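News > Local > Plenton

Hall hire in Plenton goes up, quiz night stays put

November 5, 2023

Print this story | E-mail this story

Plenton will charge $20 an hour for its meeting hall starting in April, up from a rate so old that the form still asks for a pager number.

The town council passed the increase 3 to 2 after an evening spent mostly on the coffee urn. It cost $500, it takes an hour to heat, and it was left out of the new price list.

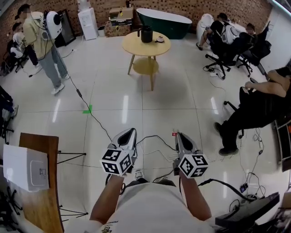 "I'm not against paying more," said Isla Yule, who runs the monthly quiz. "I'd like to know if the urn is extra." Council member Kamol Sriwong promised her an answer in writing, a phrase that drew the only laugh of the night.

Groups that book three months ahead will keep the old rate through summer. The quiz has already done so. The chess club has asked for time to think.
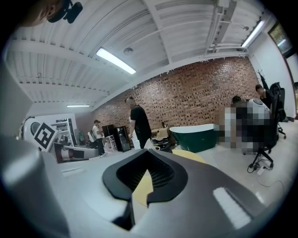 Brick wall and tube lights, under a white metal ceiling.

The urn returns to the agenda next month.

Print this story | E-mail this story

Recent items
Skemum Road to close again for the same pipe
Saltamov Bakery drops its rye, then brings it back
Letters: More on the geese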